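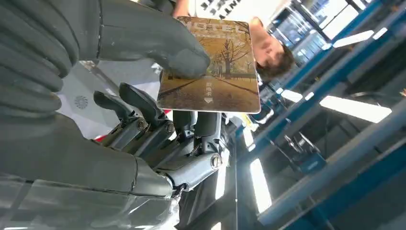
Autumn Road Key Card

I've been making printed key cards for small hotels out of our workroom at Ullach for a good while now, and the Autumn Road is the one people keep coming back for. It started as a one-off for Nantana Boonchu, who runs a guesthouse with 40 rooms and was fed up with plain white cards that her guests kept mistaking for the gym pass. She wanted something warm that you'd find right away at the bottom of a bag, so we went with a golden tree beside a paved road, brownish old-photo colors, and HOTEL in big white capitals along one edge. I still love it!

There's a thin white border all the way around and the corners are rounded, so it slides into a wallet slot without catching. A short line of Chinese characters runs down the face with a little white triangle under it that points you the right way into the lock. We can swap that line for your own hotel name (or a room type, or nothing at all if you like it cleaner).

A word about locks before you order. The card comes in two versions, Tusik and Phromma, and they don't work in each other's readers. If you're not sure which one you have, look inside the battery cover, or just email me a picture of the lock and I'll tell you. Kieran Keogh ordered 77 of the wrong kind last January and we swapped them, but the postage hurt both of us.

I also sell the sorting box on its own now, after enough people asked.

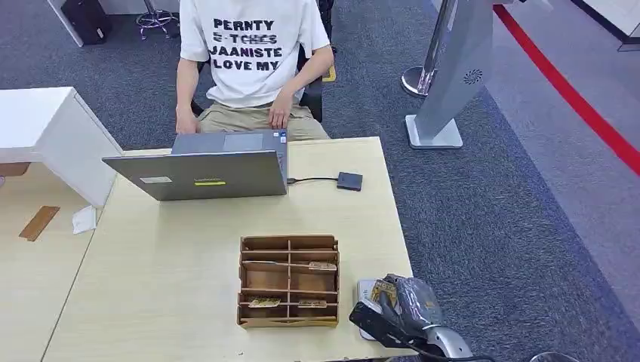
It's a light brown open box with thin dividers, three rows of two slots, and I keep mine on the table next to the laptop when I'm making up orders. Cards stand up or lie flat in it, whichever you like. Small packets fit too, and the whole thing is light enough to carry over to the front desk with one hand. Please keep drinks away from it (ask me how I know).

Ordering bits:

Card, Autumn Road, item 1857
Sold in packs of 5, mixed versions not possible in one pack
Sorting box, six slots, sold singly
Blank backs unless you ask for printing
Custom wording: send it typed, please, and have someone else check the spelling first

Cards come uncoded, so you'll do that at your own desk with your own encoder. If you use the Druvura desk software, pick "guest card" from the list and leave the other settings alone. For anything else, write to Tihomir, he does the replies in the morning and I take over after lunch.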